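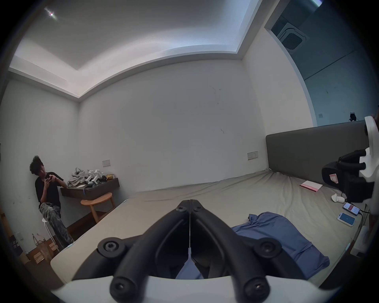 4. シーツとカバーの取り付け

この章では、Fitoraベッドシリーズのマットレスに付属のボックスシーツを取り付ける手順と、洗濯後の扱いについて説明します。フレームの組み立て(第2章)とヘッドボードの固定(第3章)が終わってから作業してください。

4-1 取り付ける前に

マットレスは開梱後、風通しのよい部屋で半日ほど置き、厚みが戻ってからシーツを掛けます。圧縮が残ったまま掛けると、あとで四隅が引っ張られ、縫い目を傷めることがあります。

シーツの対応厚さは最大30cmです。Galtisトッパーを重ねて使う場合は、マットレスとトッパーを合わせた厚さを測ってください。これを超えるときは、別売の深型シーツ(品番616)をお使いください。

注意:ベッドの上に立って作業しないでください。転倒のおそれがあります。

4-2 シーツの取り付け

1. シーツの内側にある洗濯表示のタグを探します。タグの付いた角が足元の右側になります。
2. 頭側の角を一か所、マットレスの下まで深く入れます。
3. 対角にあたる足元の角を入れます。
4. 残りの二か所を同じように入れます。最後の角が固いときは、マットレスの角を片手で少し持ち上げます。
5. 側面のゴムをマットレスの裏側へ送り込みます。ヘッドボード側は手が入りにくいため、ベッドを壁から手前に引き出してから行います。
6. 中央から外側へ向かって手のひらで表面をならします。
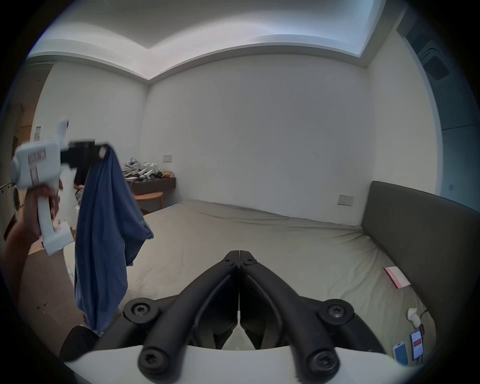 7. ベッドを元の位置に戻し、キャスター付きの機種は四か所すべてのロックを掛けます。

ヘッドボードを持ってベッドを動かすと、固定ボルトが緩みます。移動するときはサイドフレームの下側を持ってください。二人での作業をおすすめします。

4-3 洗濯

初回は単独で洗ってください。濃い色の衣類と一緒に洗うと、色が移ることがあります。

1. ゴムの部分を内側に折り込み、洗濯ネットに入れます。
2. 水温30℃以下の標準コースで洗います。漂白剤は使用できません。
3. 脱水が終わったらすぐに取り出し、両端を持って軽く振り、しわを伸ばします。
4. 日陰に干します。乾燥機を使う場合は低温に設定し、ゴムが熱いうちは引っ張らないでください。

注意:Usman防水パッドは乾燥機に入れないでください。裏面のフィルムがはがれます。

湿った寝具や衣類をマットレスの上に広げたままにしないでください。内部に湿気がこもり、かびの原因になります。

4-4 よくあるご質問
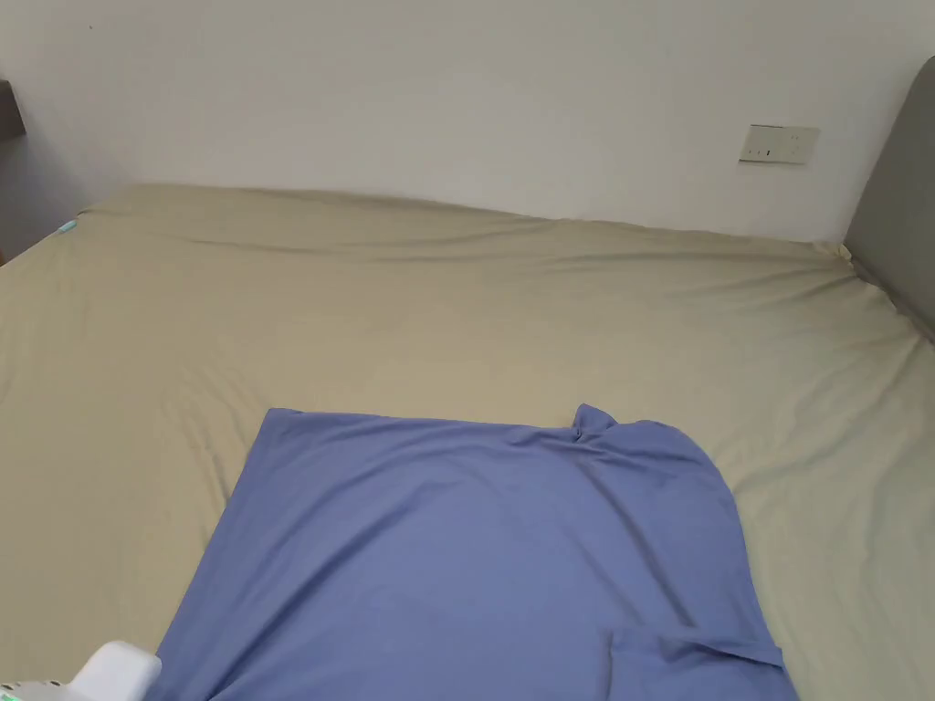

シーツの表面にしわが残ります。アイロンを掛けてもよいですか。

中温で、当て布をして掛けてください。ゴムの部分には当てないでください。マットレスに取り付けたままのアイロン掛けは、中の詰め物を傷めるためできません。

シーツが寝ている間にずれてきます。どうすればよいですか。

角の入れ方が浅いことが主な原因です。いったん四隅を外し、4-2の手順2からやり直してください。それでもずれる場合は、Candwoodシーツクリップ(品番246)を裏側の四か所に取り付けます。クリップの金具がフレームに当たらないよう、角から少し内側に留めてください。

交換用のシーツだけを購入できますか。

販売店で取り扱っています。ご注文の際は、フレーム裏のラベルに記載されたサイズ記号をお知らせください。

マットレスの上下の入れ替えについては、第5章をご覧ください。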